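Workshop tips: setting up an arm next to a table, mostly in the simulator first

Updated 7/5/24

Notes from the shared workshop at Plosau, typed up between jobs. Most of it learnt the slow way. Skip to whatever bit you need.

Model the furniture before you move the furniture. We drew the table up in the sim, legs and all, before dragging anything heavy across the floor. One evening of work. Saved a second set of bolt holes.

Measure the table yourself. Don't trust the leaflet. Ours said one height and the tape said another, and the difference was enough to put the fingertips into the top. Measure at both ends too, old floors slope.

Draw the legs properly. Lots of people model a table as a slab in mid-air and leave it at that. Fine if the arm sits on top. Not fine if the base is down on the floor and the elbow swings past the side. Slanted legs are worst, they stick out further at the bottom than you remember. Same goes for any braces.

Give the apron its full depth. The board under the top, I mean. First go, I left it off completely and the planner happily sent the arm straight through where it would have been. No complaint from the software at all. Real timber will complain.

Look at it from low down. Everyone leaves the view up high looking at the tabletop, and from up there you can't see what the upper link is doing next to the apron. Drop the view right to the floor and in front of the edge, save it as a preset, check it evry time you change a pose.
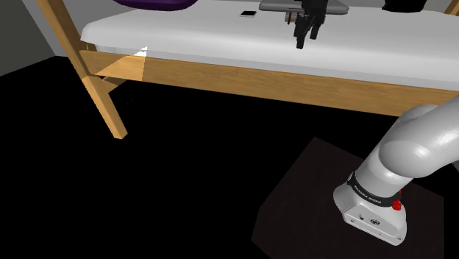
Low view of the sim: base on its dark square platform, white-topped table behind, black gripper over the top.

Base plate. Make it bigger than you think, and put it in the model as well as in the room. Square is easiest to line up. Turning it at an angle to the table is OK but write the angle down, on the plate, in paint pen. Not on a sticky note. Sticky notes end up on the bottom of shoes.

Fixing down. Ours goes into the slab with proper anchors. Never clamp to floorboards and hope. If you rent, ask before drilling, and get the answer in an email.

Dark floor in the sim looks smart and is a pain. Can't see the edge of a dark plate against it. Swap the floor to mid grey while you're placing things, put it back later if you care about looks. Same with shadows — turn them off for layout, on for anything a camera will be trained on.

Objects on the table. Start with a few plain ones, different colours. Flat things are the hardest to pick up, so have at least one flat thing in from the start or you'll fool yourself that the grip is sorted. Phone-sized is about right. Thin edge, nothing to grab. We ended up sliding flat items to the table edge and pinching them there, works most of the time.

Fingers. Two is plenty for a home job. Stick something grippy on the pads, old bike inner tube is good. Cut it oversize, glue, trim after. Change it when it goes shiny.

Names. Call your files something sensible. I have one called Paul, which was the test pose file, no idea why now, and everything else depends on it so Paul it stays. The whole project is called Mistex on the shared drive. Zastatach is the old version, don't open it, the units are wrong.

Units. Millimetres or metres, pick one. The table came in 24 times too... no, can't remember the factor, but it was enormous and the arm was stood under it like a mouse. If something looks huge or vanishes, check units first, before you go blaming the mesh.

Speed. Whatever the sim says is fine, halve it for the first real run. Then halve it again. We do 3 slow runs with a hand on the stop button, empty gripper, nothing on the table. After that one object. After that the rest.

Stop button. Where you can reach it without leaning over the table. Test it at the start of every session, takes a second. If the lead is too short, get a longer one, don't move your chair closer.

Cables. Leave slack at the wrist, then a bit more slack. Hook-and-loop ties, not zip ties, you will be undoing them. Run the arm through its full reach by hand and watch where the cable goes tight. It's always at the far end of the table.

Keep a log. Cheap notebook. I write down the pose number, what was on the table, what went wrong. Number 326 was the good one, took all of October to get there and I'd have lost it without the book.

Cost. Put 200 aside for bits, on top of whatever you've budgeted. Anchors, tape, tube, longer leads, the second longer lead. All goes.

Clearing up. Save the scene, park the arm folded, power off at the wall, table wiped down. If you've shifted the table even a little, say so on the whiteboard so teh next person measures again. Masking tape crosses on the floor where the legs go help a lot — renew them when they get scuffed.

Still to do: a page on cameras, and one on making soft bits for the table corners.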